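Small-Item Tidying on a Shared Work Surface
Project report, Household Organization elective
Ryota Noguchi
Supervisor: Kazuhiro Higuchi
Apr 9, 2022

1. Background

Shared work surfaces in student housing collect small items. The items are rarely related to each other. A bottle is put down next to a sponge, a box from the pharmacy ends up beside a pen, and the surface stops being usable for its original purpose. Residents usually respond by moving everything to one side, which clears space for an hour or two and leaves the same items to be moved again.

This project looked at whether a single open container, kept on the surface itself, gives better results than a drawer or a shelf nearby. The work was carried out in the common room on the ground floor of Parkdale, a residence with 31 rooms. The common room was chosen over the kitchen, where cleaning staff clear the counters every morning.

2. Earlier work in the course

The October group studied drawers. Their report (Tistham residence, second floor) found that items placed in a drawer stayed there, but that residents stopped using the drawer once it held more than one layer. Things at the bottom were bought a second time. The group recommended shallow drawers with dividers. Dividers were outside our budget.

The Sulemana method, which was covered in the second lecture, sorts by how often an item is used and ignores what kind of item it is. We adopted it with one change. The original has four classes. We used 3:

Class A: used daily, stays on the surface
Class B: used weekly, goes in the container
Class C: used less often, leaves the room

The fourth class, for items with no known owner, was merged into Class C after the first week.

3. Surface and container

3.1 Surface

A wooden board was used as the test surface. A board has a clear boundary, and an item is either on it or off it. On a table the boundary has to be marked with tape, and the tape we tried at first lifted at the corners. The board was kept on the carpet so that it could be reached from all sides and did not take up table space needed by other residents.

Carpet has one drawback. The board shifts if it is pushed from the side, so its position was checked at the start of each session. Small shifts were left alone.

3.2 Container

Requirements for the container were as follows.

Round, so that it has no corners where small items get stuck
Open at the top, no lid
Low enough to see into from a standing position
Dark on the outside, so that it stands out against pale wood

Two other containers were rejected. A glass jar from the Grarnthorpe thrift store was too narrow at the neck. A plastic food tub with a lid was dropped after two sessions, when it became clear that residents would set items on top of the closed lid.

4. Items

Items were kept deliberately mixed in shape and material. A set made up only of boxes can be stacked, and stacking hides the problem under study. The set includes something that can roll, something flat-sided, something soft and something slim.

The small bottle is the least stable item. Upright, it takes up little room but is knocked over easily. On its side it needs more of the board. The box can stand on a long edge or lie flat, and standing saves space. The sponge keeps its place wherever it is put and can serve as a stop for rolling items. The slim tapered item is the easiest to lose and the easiest to fit into gaps.

5. Procedure

5.1 Empty the container and wipe the inside with a dry cloth.

5.2 Place the container near the middle of the board. Positions close to the edge were tried and given up, as half of the board then goes unused.

5.3 Spread the items over the board. Leave space between them. Items should not lean on the container.

5.4 Check the layout before sorting begins. The container should be near the center, with the other items lying clear of it. 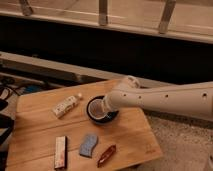
5.5 Assign each item to a class. Where two people disagree, the lower class applies (B over A, C over B).

5.6 Move Class B items into the container, largest first. An item that does not fit is set down at the nearest edge of the board and entered in the log as a misfit.

5.7 Remove Class C items from the room.

5.8 Write down the time taken and the free area left on the board.

6. Results

A total of 42 sessions were logged. Median time from 5.5 to 5.7 was 104 seconds. Sessions late in the evening ran longer, mostly through disagreement at step 5.5.

The box was the most frequent misfit. It is longer than the opening is wide and can only go in on end, where it sticks out and blocks other items. Loading it last solved the blocking but left it unsteady. For boxes of this type a rectangular tray would be the better choice.

The sponge was moved from Class B to Class A partway through, as residents took it out of the container almost every day.

7. Limitations

One surface and one container were used for all logged sessions. Free area was estimated by eye. The class of an item depends on who is asked, and the same four residents did most of the sorting. Results for a full-size table may differ.

8. Recommendations

Keep one round container near the center of the surface. Review the classes once a month. Store boxes separately, upright, along the back edge. A trial with a container of larger diameter is proposed for next term, using the same board and the same log sheet (Appendix A).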